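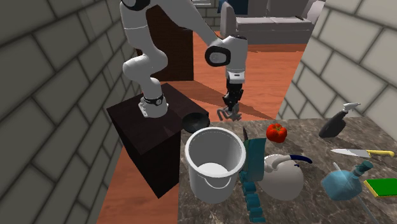 Home | Notebook index | Kitchen tasks | Shop tasks | Archive | Log in

Entry: 3rd October
Recorded by: Irina Sârbu
Read by: Octavian Olteanu
Subject: readiness of the Asetetti policy for kitchen clearing, simulated trials

Purpose. The group has been asked to state in writing whether the present policy may be considered for unattended household chores, beginning with clearing a counter and putting items on a rack. The answer is due to Hodoroagă in December. This entry records the position after the second block of simulated trials and replaces the draft summary circulated earlier, which should be discarded.

Method. The block consisted of 301 episodes in the brick-walled kitchen, with the fixed arm on its pedestal at the counter. Object positions were drawn again for each episode. An episode was counted as complete only when the target object was released at its goal and remained there until the end of the time limit. Episodes in which a person reading the log would have said "nearly" were counted as failures. Octavian has asked that this rule be kept for the Osteo comparison, and I agree.

Results. The policy completed 51 episodes. The first block, run with the older grasp settings, is not comparable and should not be averaged with this one. Approach motions are now dependable. Most failures occurred after first contact: the object turned in the fingers, or the fingers closed before they had reached it. Large light items with an open top were handled better than anything thin. Items lying on their sides remain difficult, especially those with a handle at one end and the weight at the other.

Four episodes were stopped by the collision check and were counted as failures. I have reviewed each of them. In two, the contact was between the arm and the edge of the counter. The other two need a second reader, as I could not tell from the log which link was involved.

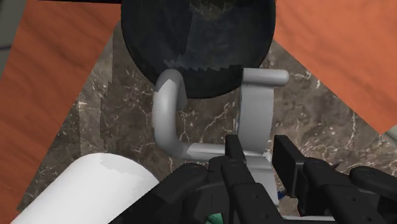
Rack work deserves its own section in the report. Placing an object on a rack is commonly described as the end of a pick-and-place, but the policy has little tolerance at that stage and the geometry changes with every approach angle. From the wrist view, one finger comes up close to the bent rod with the flat gray plate just beside it, and much of the lower rack is hidden behind the gripper itself. A planner relying on this view alone has to remember what it can no longer see. I recommend that the fixed view be given to the policy during the final approach, and that the two conditions be reported separately.

Rendering. The stepped edges on curved surfaces are still present in the wrist view. Octavian considers them harmless. I would prefer to rerun a small set with the higher setting before we say so in the report. Seed 1494 is suitable for this purpose.

Position for the report. The policy is not ready for unattended use in a household. It may be suitable for supervised shop-floor sorting of bulky parts into open bins, which is the case Eturby raised, but we have no trials on their parts and should make no claim. Speed should be left out of the summary until the completion rate improves.

Open items:
- Second reader for the two unclear collision stops (Octavian)
- Fixed view added to final approach, then repeat rack episodes (Irina)
- Ask Osteo whether their time limit includes the return to rest position
- Confirm with Hodoroagă the page limit and whether logs are to be attached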